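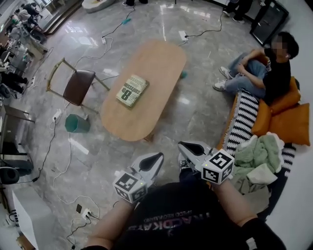 2 June 2026
By the Vivville home desk

Resetting a living room between deep cleans: table, floor, sofa

A small sitting area with a wooden coffee table, a stone floor and a sofa with loose cushions and throws can be kept in order with a short routine. The sequence matters more than the products. Work from the sofa down to the floor, so that lint and crumbs are handled once.

Throws and blankets

Lift each throw off the sofa by two corners and shake it outdoors or over the tub. Fold flat-woven throws in thirds lengthwise, then in half. A folded throw laid along the front edge of a seat will slide. Tuck the last 4 inches under the seat cushion, or hang it over the arm.

Fuzzy blankets should be folded loosely. Tight folds under weight flatten the pile, and the crease lines show on plain colors. Wash cold on the gentle cycle with half the usual detergent, no fabric softener, and dry on low. If the pile has already matted, brush it while slightly damp with a soft clothes brush, in one direction only.

Striped and patterned throws with strong dark and light contrast need a colorfastness check before the first wash. Press a damp white cloth on the darkest band for a minute. If color transfers, wash separately in cold water.

Cushions

Vacuum both faces with the upholstery tool, then the zipper seam. Bright covers fade unevenly when one side always faces the window – rotate them when the throws are washed. Wash all covers of one color in the same load, including any that look clean, or the shades will drift apart over a year.

Wooden table tops

Dust dry first, along the grain, with a microfiber cloth. Follow with a cloth wrung out until it no longer drips, then dry immediately. Pale finishes show ring marks less than dark ones, but they yellow, and an object left in one place leaves a lighter patch. Move books and trays every few weeks. Paperbacks with glossy covers can stick to a finish in warm rooms; keep them off a freshly waxed surface for a full day.

For a white ring, lay a dry cotton cloth over the mark and pass a warm iron over it for a few seconds at a time, no steam. Stop as soon as the mark lightens. Dark rings have gone through the finish and need sanding.

Marble floors

Use a pH-neutral stone cleaner. Vinegar, lemon and most bathroom sprays etch polished marble, and the dull spots cannot be wiped away. Dust-mop before every wet mop; grit does the scratching. Change the water after each 100 square feet, and buff dry with a flat microfiber pad to prevent streaks, which on a gray polished floor are visible from across the room.

Felt pads belong under every table and chair leg. Thin metal legs concentrate weight on a small contact point, and the stick-on pads shear off sideways. Slip-on caps with a felt base hold better. Check them monthly for embedded grit. The Kulance caps we fitted in May have stayed on so far.

Waste bins

A small open bin next to a seating area should be emptied on the same round, full or not. Wipe the inside with dish soap and water and dry the base before setting it back, as a wet ring under a bin can mark stone. Two spare liners folded flat under the one in use save a trip to the kitchen.

Upholstered chairs

Vacuum the seat, then run a barely damp cloth around the line where the fabric meets the frame. Dark brown fabric hides stains but holds pale lint; a rubber glove, dragged in short strokes, lifts it faster than a roller.

Related
How to read a fabric care code
Clurnent stone cleaner: dilution notes
Storing winter blankets in a small closet
Removing wax from untreated wood
Pramanik shelf brackets, load table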